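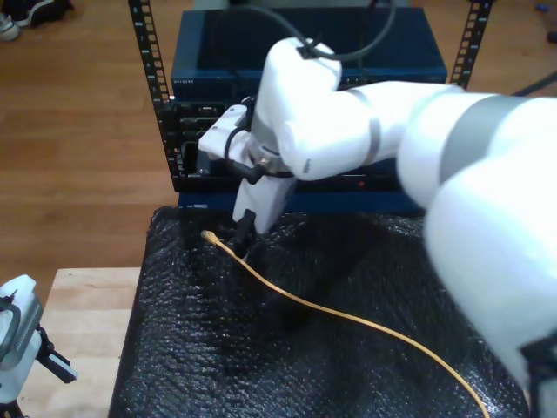 White robot arm, cable over the elbow.

Getting Priko to run on a newer PC (and keeping your saves)

Updated April 2019. Old version of this page was a mess, sorry to anyone who followed step 4 and lost their gems.

Quick one. Priko is the old Zekstead platformer, the one with the lifts and the glass bridges. Installs fine on most machines, then black screen, or runs at triple speed, or forgets your save every time you quit. All fixable. Takes five minutes if you have the disc or the full download, longer if you only have the demo (demo saves don't carry over, don't bother).

What you need

The full game, any version.
Zekstead's last patch. 6 MB, still on their old downloads page last time I looked.
Stamen, the little frame limiter. Free.
A folder you can write to. NOT Program Files.

1. Install somewhere sensible

Run the installer. When it asks where, change it. C:\Games\Priko is what I use. If you leave it on the default then Windows blocks the game from writing its own save file and says nothing at all about it. Most of the "my save vanished" emails I get are this.

Already installed in the wrong place? Copy the file slot.dat out first, put it on the desktop, uninstall, reinstall, put it back. If slot.dat isn't in the game folder, search your user folder for VirtualStore, it'll be hiding in there.

2. Patch

Close the game. Properly closed, check Task Manager, it likes to hang about. Run the patch and point it at your new folder. It won't find it by itself.

Start the game once, go to the title screen, quit. This makes a fresh settings file called priko.ini, you need that for the next bit.

3. Fix the black screen

Open priko.ini in Notepad. Find the line that says

mode=auto

Change to

mode=window

Save. Start the game. You should get a small window with the title screen in it. If you want it bigger, add a line underneath:

scale=2

Don't go above 2, the menu text drops off the bottom and you can't see which slot you're loading. Full screen does work on some graphics cards, mode=full, but alt-tabbing kills it and you loose whatever you'd done since the last checkpoint. I stopped using it.

4. Fix the speed

The game ties its movement to the frame rate so on anything recent the hero goes off like a rocket and the lifts squash you. Unzip Stamen into the same folder as the game. Open it, drag priko.exe on to it, set the limit to 60, tick Remember. From now on start the game through Stamen and not from the desktop icon.

Still too fast? Your graphics driver is overriding it. Turn vertical sync ON in the driver settings, just for this game.

Too slow, sound crackling: turn shadows off in the options menu. Nothing else in there makes any difference that I could find.

5. Back up your save

Copy slot.dat. That's the whole thing, all the slots are in one file. I keep mine on a USB stick and copy it after each world. The file goes bad if the game crashes on the saving icon, and it does crash, mostly in the ice caves.

A good slot.dat is bigger than 500 bytes. Zero bytes means it's gone, use the backup.

Controllers

Plug in before you start the game. Only the first one is seen. The triggers do nothing, so put Jump and Grab on face buttons. Yanti Wijaya wrote in to say camera turning works on the right stick if you set axis=3 in priko.ini. Tried it, works, but left and right are swaped and I haven't found a way round that.

Known problems

Level 5 lift gets stuck at the top. Drop off and let it reset, don't reload.

Gem counter stops at 699. Display only, the game keeps counting and the last door still opens. Thanks Matúš Ďurica for checking.

Music missing: you've got the cut down download. No fix, needs the disc.

Error "cannot find device 0" on start: no sound output. Plug some headphones in.

Level editor is a seperate download and needs its own copy of the ini. Will do a page on that when I've got the texture import working.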